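5.3 When the jaws close on nothing

The most interesting fault in the whole study came from the softest object in it. We had chosen the dark fuzzy ball almost as an afterthought, to give the Prusten policy something easy to squeeze, and it turned out to be the object that taught us most! Of the 2,410 demonstrations we recorded with the hand-held grippers, the tray-and-ball task was the one our operators found simplest. The robot trained on them thought otherwise.

In the first block of 50 trials the arm dropped or missed the ball 18 times. What caught our attention was the way it failed. The jaws came down a little early, shut on the outer fuzz, and lifted. The width reading then settled at a value the controller took for a firm hold, so the arm carried on to the tray, opened over it and reported success with the ball still lying on the mat. Khôi Lý spotted the pattern while replaying the logs at half speed, and after that we saw it everywhere.

Our first guess was a worn finger pad. We swapped the pads for a fresh pair from the Irnberg bench and ran the same starting positions again, with no useful change. The second guess was lighting, as a dark ball gives the wrist camera very little shading to work with. Brighter lamps helped the approach slightly but did nothing for the false report of success.

The real cause sat in the demonstrations themselves – and we were delighted to find it, even though it was our own doing. People press down on a soft ball before they close their fingers. They steady it against the mat, feel it give, and only then pinch. The hand-held gripper records the path of the hand and the width of the jaws, but it has no force channel, so the press shows up only as a short pause just above the surface. Our preprocessing step trimmed pauses shorter than a set limit, and with them went the one cue the policy needed.

We made two changes. The trimming step now leaves any pause near the object alone, and the success check in Maeng compares the tray before and after release, where it used to trust jaw width. We then retrained for 3,000 steps from the same starting weights. The early closing became rare, and when a grasp did fail, the arm stopped and said so. We value that second result even more than the first, because a robot that misreports a drop can go on to spoil every step that follows.

Two questions remain open. We have not tested balls of other sizes, and the Rundville set-up uses stiffer jaws that may behave quite differently on fuzz. Figure 4 shows the demonstration task with both grippers in hand.
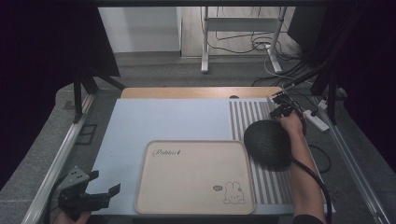

Figure 4. Tray-and-ball task: the right gripper at the dark ball on the striped mat, with the tray to its left.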